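7월 2일

오후 수업이 일찍 끝나서 데스브리지 실습실에 먼저 들어갔다. 비안이 와서 전원을 넣어 놓은 뒤였다. 학기 과제는 그대로 선반 정리다. 팔 둘을 원격으로 움직여 물건을 선반에 올리거나 안에 넣고, 그 기록으로 모델을 학습시킨다. 지난번까지는 빈 선반에 컵만 올렸고, 오늘부터 유리병과 둥근 통을 섞었다. 화분, 솔, 장갑도 같이 쓰기로 했다.

시작하기 전에 레일 볼트를 다시 조였다. 3월에 왼쪽 받침이 조금씩 밀린 것을 모르고 기록하다가 하루치를 버린 적이 있어서, 그 뒤로는 점검표 첫 줄에 볼트가 있다. 케이블도 확인했다. 왼쪽 팔 케이블은 받침 옆으로 돌려 두고, 오른쪽은 팔을 따라 보냈다. 르와지가 고정 카메라 화면을 띄웠고, 두 팔과 선반이 다 들어오는 것을 보고 첫 기록을 시작했다.
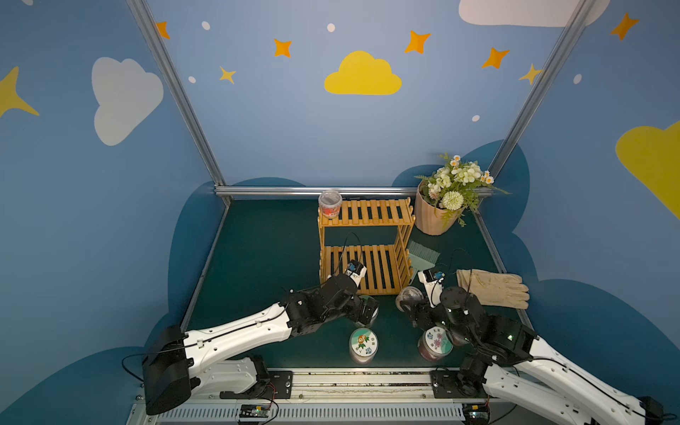 손목 카메라

고정 카메라는 문제가 없었는데 손목 카메라 쪽에서 시간을 많이 썼다. 지난주에 초점을 가까운 쪽으로 옮긴 뒤로 선반 살이 흐리게 나온다는 말이 있었다. 팔을 선반 위로 올려 아래를 보게 하고 초점 링을 조금씩 돌렸다. 기준은 대나무 살의 마디와 병뚜껑의 글자로 잡았다. 분홍 꽃이 그려진 뚜껑에서 '无束'가 읽히는 위치에 맞추고 링에 테이프를 붙였다. 돌린 각도는 노트 뒤쪽에 적어 두었다.

노출은 자동을 끄고 고정했다. 자동으로 두면 손이 선반 쪽으로 갈 때마다 바닥 색이 달라진다. 르와지는 자동이 편하다고 했지만 학습용으로는 고정이 낫다고 보고 내가 정했다. 조명은 건드리지 않았다.
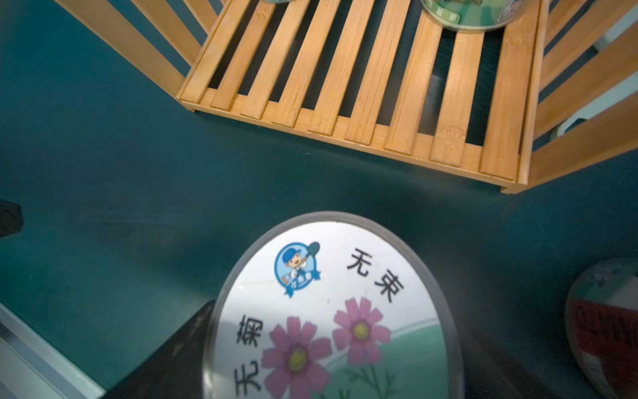 글 린디웨 마가굴라 | 데스브리지 로봇 실습반

카메라를 맞춘 다음에는 조종을 번갈아 했다. 비안이 먼저 하고 내가 다음이었다. 한 사람이 10회씩 하고 바꾸는 규칙은 그대로 지켰다. 길게 하면 손이 느려지고 기록도 느려진다.

나는 컵을 맡았다. 빨간 라벨이 감긴 투명 컵인데, 세게 잡으면 옆면이 눌리고 약하게 잡으면 미끄러진다. 그리퍼 여는 폭을 컵보다 조금만 넓게 두고 위쪽 선반과 나란하게 들어가는 것이 제일 나았다. 대각선으로 들어가면 손가락 끝이 먼저 닿는다. 노트에는 '컵: 수평 접근, 천천히 닫기'라고 썼다. 장갑은 쉬울 줄 알았는데 놓을 때 한쪽이 손가락에 걸린 적이 있어서 그 회차는 실패로 표시했다.

배치를 바꿀 때마다 손목 카메라 사진을 저장했다. 컵이 위 칸에 있고 장갑이 아래 칸에 걸쳐진 배치가 나중에 비교하기 좋을 것 같아 따로 폴더를 만들었다.
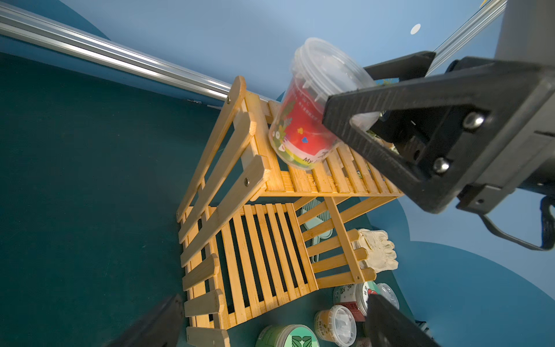
헤릿 포트히터는 배치를 너무 자주 바꾸면 어디서 실패하는지 알 수 없게 되니 같은 배치로 더 모은 뒤에 바꾸라고 했다. 그리고 실패한 회차를 지우지 말고 실패한 이유를 한 줄씩 붙이라고도 했다. 비안은 시간이 모자란다고 했고, 나는 이유를 붙이는 쪽은 바로 하기로 했다. 배치 문제는 다음 모임에서 정한다.

저장 프로그램이 파일 번호 422에서 한 번 멈췄다. 디스크가 찬 것은 아니었고 다시 켜니 이어졌다. 르와지가 로그를 가져가서 보기로 했다. 그 파일은 영상과 관절 값의 길이가 맞지 않아 학습 목록에서 뺐다.

마지막에는 선반 안쪽을 했다. 살 사이에 틈이 있고 옆판이 높아서, 손목을 어느 쪽으로 돌리는지에 따라 팔이 옆판에 닿는다. 구석에 세운 통이 가장 어려웠다. 눕혀 놓은 통은 굴러가는 문제만 있고 접근할 공간은 넉넉하다. 구석 쪽은 손가락 하나를 먼저 안쪽에 넣고 나서 닫는 순서로 연습했다. 비안의 순서가 나보다 빨라서 그 방식을 따라 했다.

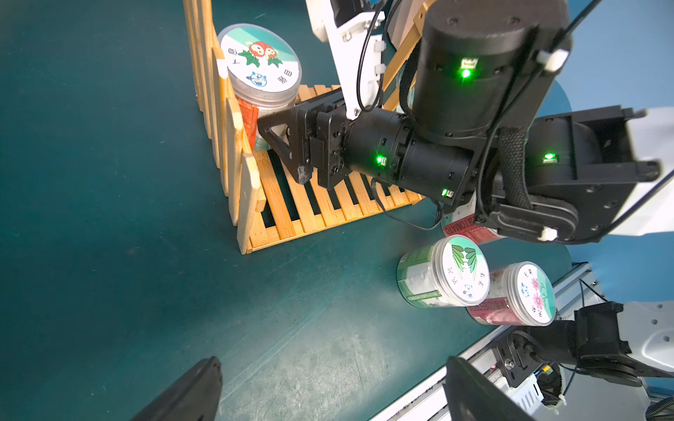

안쪽 구석의 통과 그리퍼.

6시에 전원을 내렸다. 팔은 접어서 대기 자세로 두었고, 기록은 외장 디스크와 서버에 복사했다. 스톨몬트 팀과 결과를 맞춰 보는 날까지 학습을 한 번은 돌려야 한다. 놈불라에게 서버 시간을 물어보는 메일을 보냈는데 아직 답은 없다.

다음에 할 일: 실패 회차에 이유 달기, 오른쪽 손목 카메라 초점도 같은 뚜껑으로 맞추기, 여분 나사 주문.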